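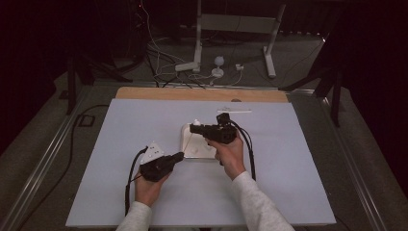 How to apply for an arts place at a school that only has a few of them

Schools with a specialist arts strand tend to explain the application in the language of a tax return. The one at Stala, where my two went, ran to a booklet and a supplementary booklet about the booklet. Most of it boils down to the following.

Start in December. The form asks for a statement of 300 words from the child, and a ten-year-old asked for 300 words will give you eleven, four of them "really".

Choose one main subject. Ticking music, dance, drama and art looks keen to you and undecided to whoever reads it. A second choice is fine if the form has a box for it.

Write the statement with your child, then take your own bits out. Panels can spot a parent at forty paces, usually by the word "passionate". A line about learning the ukulele badly from a library book will do more good.

For music or drama, prepare two short pieces that differ from each other. Check the time limit with a clock. They will stop your child mid-verse and feel fine about it.

For art, send sketches as well as finished work. Write the name and date of birth on the back of every sheet, in pencil, before it goes in the folder. Felt tip comes through.

Ask about costs early. The place itself is free at a state school, but instruments, shoes and trips are not. The Azevedo bursary at our school would cover up to £2375 over the course, and its form lived on a different page with a different deadline.

On the day, arrive ten minutes early with water, a spare copy of the music and a snack that doesn't shed. Parents wait in the canteen. Bring a book.

If the answer is no, ask to go on the waiting list in writing. Ours moved in late August.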